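4. Feeding container shrubs with the Brumex drip feeder

Before you start, fit the feeder to the outdoor tap as shown in section 3 and check that the filter is seated. Use it for camellias, gardenias and other shrubs in pots. Don't use it on seedlings.

1. Turn the tap off and unscrew the tank lid.
2. Add 5 mL of liquid feed for each 1000 mL of water. The tank holds 40 litres to the upper line.
3. Stir for a minute, then close the lid until it clicks.
4. Push one dripper into each pot, halfway between the stem and the rim.
5. Open the tap a quarter turn and watch each dripper for a steady drip.

Note: If the leaves of an acid-loving shrub are yellow between the veins, test the potting mix before you increase the dose. Hard tap water is often the cause.
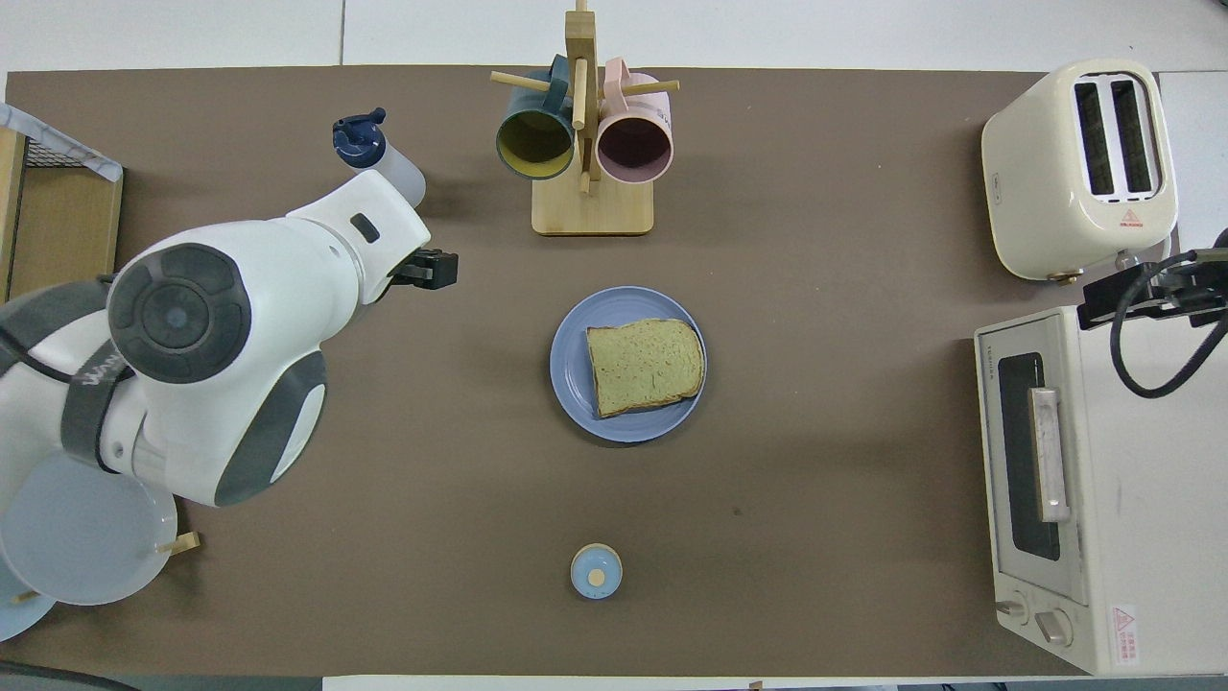
Liquid feed keeps best out of direct sun, in a garage or shed. Store leftover concentrate in a translucent plastic bottle with a spout or flip-lever cap, like the one with the dark blue cap, so you can check the level without opening it. Label the bottle with the name of the feed and the date you filled it. Never use a drink bottle.

Caution: Keep concentrate away from children and pets. Wear gloves when measuring. Rinse splashes off leaves straight away, as undiluted feed will scorch them.

6. When the tank is empty, refill it with plain water and run the drippers for 5 minutes.
7. From October, as the weather warms up, check drippers weekly for algae and soak blocked ones in warm water overnight.

Replacement drippers are sold under part number 1077 from Kershaw in Cundport.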